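Chapter 2
Appeals: Who Gets a Second Look

Start with a case. A tenant, Tomomi Kudo, sues the Yokoyama building company over a deposit. She loses at trial. She thinks the judge got it wrong. Can she just ask for a new judge and start over? No. She can appeal, and an appeal is a much narrower thing.

Trial courts find facts. Who signed, who paid, who said what. Appeals courts mostly leave that alone and look for legal error — wrong rule, wrong instruction, evidence let in that should of stayed out. No new witnesses, usually. Just the record, the briefs, maybe a short argument.

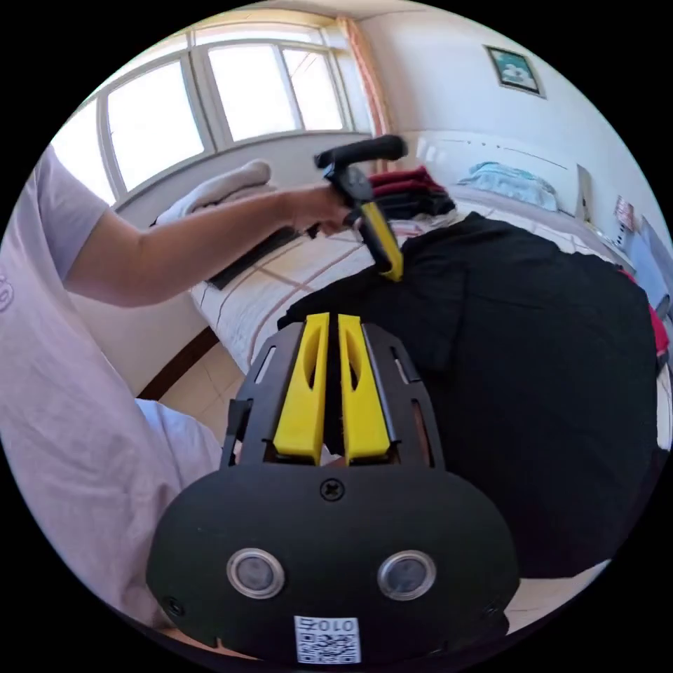 Deadlines next. Miss one and the case is probably over, however good your argument. Kudo's lawyer filed on Apr 22, 2023, with two days to spare. Cutting it close. Check the rules of your own state before you count anything, they differ.

Then the standard of review. Students skip this part. Don't. It decides most appeals:

Questions of law — the higher court decides fresh, no deference.
Questions of fact — the trial court gets the benefit of the doubt.
Judgment calls, like scheduling or letting a witness testify — reversed only if the judge abused that discretion.

Same mistake, different standard, different result. More on this in the section on Dravow v. Joltix, a contract fight where both sides agreed on the facts and argued over one clause.
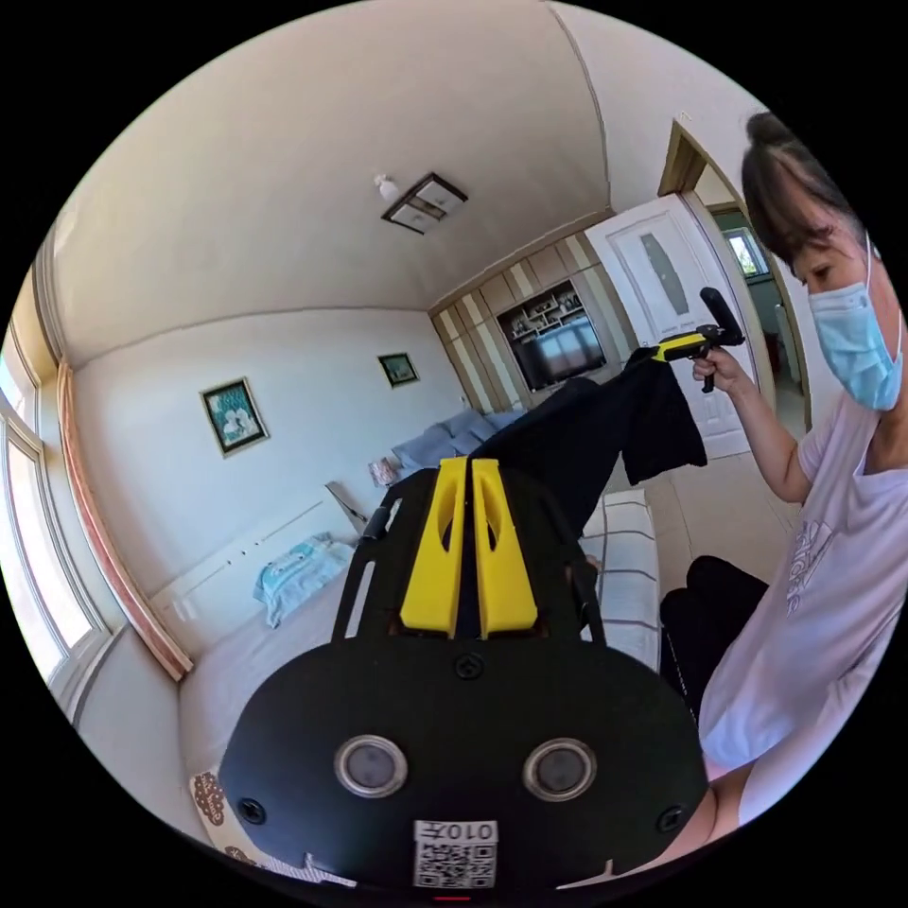
And harmless error. A court can agree that somthing went wrong and still leave the verdict in place, if the mistake made no difference to the outcome. Kudo ran into exactly this. One receipt wrongly kept out, but 12 others just like it were already in.

Terms to know before you read on: appellant, appellee, record, brief, remand, affirm, reverse. Definitions are at the back of the chapter.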